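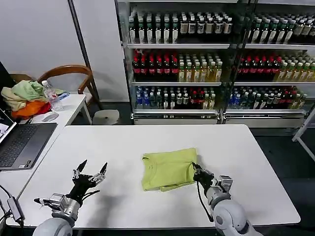 Chapter 6
Handling Soft Materials

In September, the Skanar workshop in Grisberg opened its doors to the public for an afternoon. Among the visitors were 22 students from the technical school in Tronitz, who came with their teacher, Witold Pawlak. Most of them expected to see welding or palletizing. The demonstration that held them longest was laundry.

The task was to fold a T-shirt on a table. The machine had two arms, each ending in a hand with several fingers. Genowefa Jabłońska, the engineer in charge of the demonstration, put a shirt down flat, stepped back, and let the program run. When it finished she shook the shirt out and started again, with the collar turned a different way. Some attempts ended in a neat square. In others a sleeve slipped out of the fingers, or the hem stayed behind when the rest of the shirt moved, and the result had to be straightened by hand.

One of the students asked why anyone would find this difficult when the same kind of arm can place a metal part within a fraction of a millimeter. The question is a good starting point for this chapter.

A metal part is rigid. If we know where one corner is and which way the part is turned, we know where every other point is. Six numbers are enough: three for position and three for orientation. A shirt has no such short description. Each area of the fabric can bend, stretch, or slide over another area, and a fold can hide the edge that the hand needs to find next. Pulling on one sleeve may move the whole shirt, or only the sleeve. Friction with the table matters, and so does the thickness of the cloth.

Jabłońska told the group that her team had recorded 641 folding attempts before the open day and had kept 200 of them for training the program. The rest were set aside for various reasons, among them poor lighting and shirts that started out bunched up. She also said that a shirt with a stiff collar behaved so differently from a thin one that the team treated the two as separate problems for a while.

The chapter has four parts. Section 6.1 describes how fabric is modeled, beginning with a simple grid of points joined by springs. Section 6.2 deals with sensing, and in particular with finding edges and corners when part of the cloth is covered. Section 6.3 compares two-finger grippers with multi-fingered hands for gripping and pressing cloth. Section 6.4 covers the use of two arms together, including how the motion of one is timed to the other.

You will need the material on coordinate frames from Chapter 3. The section on contact forces in Chapter 5 is useful but not required until 6.3.

Before you start

Fold a T-shirt on a table using both hands. Write down each step, noting what each hand does and when it lets go. Then fold the same shirt with one hand only. Keep your notes; you will use them in Exercise 26.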